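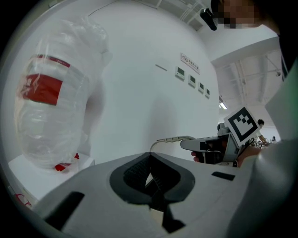

19 May 2023. Taste complaints on the shop drinking water, continued. Logged readings again at the sink tap and at the old Condura filter housing before anyone had drawn water for the morning. Conductivity at the sink was 880 microsiemens on the first draw and came down after the line had been flushed. The same pattern showed in March, so the source is probably standing water in the branch and the supply itself is fine. Plastic sheeting left on anything that will touch drinking water, like the clear crinkled wrap over the big piece on the white box, should stay on until the branch is sorted out. Dust from the grinding bay gets into every open fitting we have.

Branch layout, for whoever picks this up after me. The main comes in behind the compressor, tees to the wash sink, then runs to the filter and ends at a capped stub. The stub is the problem. It was put in for a second sink that never got built, and it holds water that does not move. Haruna Imai measured it last year as 5 feet of half-inch pipe. I measured it again today and agree.

Flush test. Opened the sink fully and took a sample every minute for 10 minutes. Conductivity fell quickly at first, then leveled off. The last three samples were the same within the resolution of the meter. Repeated with the filter bypassed and got the same curve, a little steeper at the start. The meter is the Sternex handheld, calibrated this morning with fresh solution. The old bottle of solution had no open date on it and has been thrown out - please write the date on the new one.

Filter. The cartridge is rated for 2000 gallons. We have no flow counter, so we do not know where we are against that. Pressure drop across the housing is slightly higher than in March but still inside what I would call normal. The O-ring was dry and had a flat spot. Replaced it, greased it, no weeping at the joint after an hour under pressure.
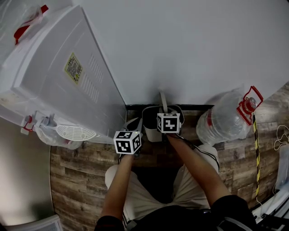 Kenna Skinner thinks the taste is the cartridge and wants it changed first. I would cut the stub off first, because if we do both together we will not learn which one mattered. We agreed to cut the stub back to the tee, flush, and take a new set of first-draw samples over several mornings before touching the cartridge.

Parts needed: one half-inch cap, one short nipple, thread tape. The Vik shutoff upstream is stiff but closes fully. Do not use the Broletov valve next to it, it passes a little even when the handle is hard over.

Open items: label the bypass, fix the drip at the wash sink, find the missing key for the pipe chase. Sample bottles are on the second shelf, numbered in draw order. Leave them capped.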